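Shelf Sorting at the Stomcombe Robotics Club
3 October 2022
By Salamatu Ogunleye

The Stomcombe robotics club has been working on grocery handling since January. The project is called Vesico, and the idea is simple enough: pick up ordinary household products, one at a time, and put each one where it belongs. Most of this term has gone into collecting handling recordings with the hand-held grippers. A student holds the gripper, squeezes the handle, moves an item, sets it down, and starts over. The recordings are then trimmed, labeled and used to train the club's first sorting model.

We picked soft packages on purpose. Last year's group worked with wooden blocks and plastic cups, and by the end their model did well on blocks and cups and badly on everything else. Packets bend and their wrappers crease. A packet gripped near the bottom behaves differently from the same packet gripped in the middle, and the students had to learn that by hand before they could teach it to anything.

The first sessions were mostly about grip. New members tend to squeeze too hard and move too fast, so every student does a block of slow practice lifts before any of their recordings count. The rule is to close on the sides, keep the package upright, and pause for a moment before moving on.

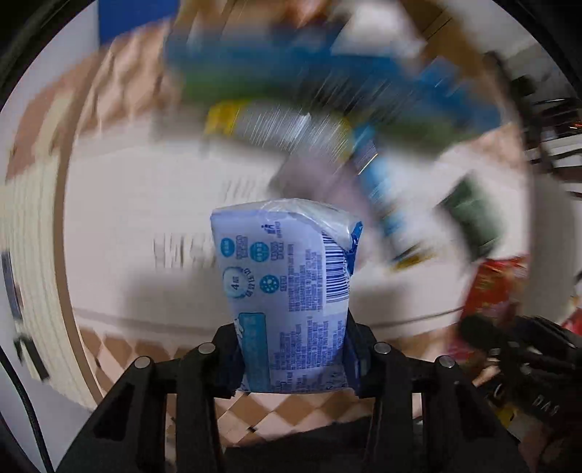
Bello Briggs wrote the session sheet we all use now. It has a line for the item, a line for where it was picked up, a line for where it was put down, and a box to tick if the item slipped. The slips are kept. At first we threw those recordings out, and then Danjuma Chukwu pointed out that a model that has only seen clean lifts has no idea what a bad one looks like. They go in a separate folder and get their own label.

As of this week we have 200 usable recordings. Another 91 are waiting to be checked. Checking is the slow part. Two people watch each recording, and if they disagree on the label a third person decides. It takes roughly 5 minutes per recording when things go well, and most of the club would rather be doing almost anything else, so we rotate the job.

Labeling raised a question we had not planned for, which was how to name the products. Some members wrote the color, some wrote the type of product, and some copied whatever they could read off the wrapper. Gun-woo Gil put together a single product list over a weekend and went back through the early sheets to match. Each product now has one name and one short code. If an item is upside down, it keeps the same code and the orientation goes in a separate column.

Wipes turned out to be a good test item. The packets are soft, the seals at the ends stick out, and it is easy to catch a seal by accident when going for the body of the packet. We asked everyone to record them both right way up and upside down.
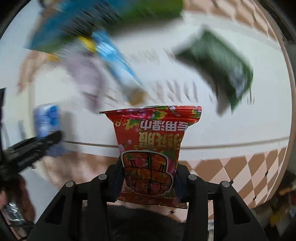
Ibrahim Oyewole wrote in after reading a draft of this page to say that the orientation column should have been there from the first day. He also thinks the club should record more cases where items touch or overlap, because a real shelf is rarely tidy, and he would like the next batch to include at least a few heavy items along with the soft ones.

We have taken up the point about overlapping items. Heavy items will have to wait until the finger pads have been replaced, and the new ones are on order from Mestusik.

The first training run is planned for after the checking is finished. Members who want to help with labeling should add their name to the sheet by the club room door. New members are welcome at any session and do not need to know how to program.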